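How to wash red clothes without turning everything pink

Shares 1377 Comments 3

Red is the colour which gives most trouble in the laundry. New red cotton has often more dye in it than the cloth can hold, and this dye goes out with the water and looks for something white. With a little patience you can avoid this. 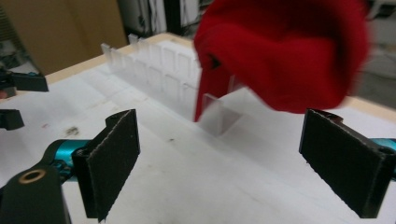
Sigrún Zoëga
Household editor, Woline

Test first. Wet a white cloth, press it on an inside seam and hold it there for 30 seconds. If the cloth takes colour, the garment must be washed alone.

For the first 2 washes I use a basin and cold water. Put in a small spoon of liquid detergent, lay the garment in and move it gently with the hand. Do not leave it to soak overnight – I did this once with a pair of socks and a striped shirt, and the stripes are not white any more. Rinse until the water stays clear.

After that, red things may go in the machine at 30 degrees, turned inside out, together with dark colours only. Take them out as soon as the programme ends. A wet red sleeve that lies on a pale one will leave a mark, also when both were washed before.

Caps and felt need another way. Do not put them in the machine at all. Brush off the dust, then clean the inside band with a damp cloth and a drop of soap. Press the water out with a towel, without twisting, and let the cap dry over a bowl so that the crown keeps its form. Keep it away from the radiator and from strong sun, which makes red go dull.

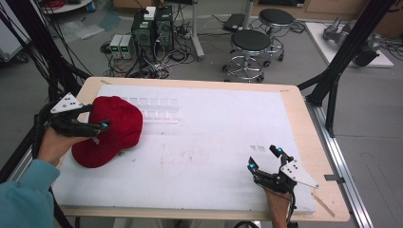
Thoroddsen: I tried the white cloth test on a scarf I have washed for years and it still gave colour. Is it worth trying vinegar, or is this only an old story?

Vinegar does not fix the dye in a finished garment, so I would save it for the kettle. Continue to wash the scarf alone, in cold water.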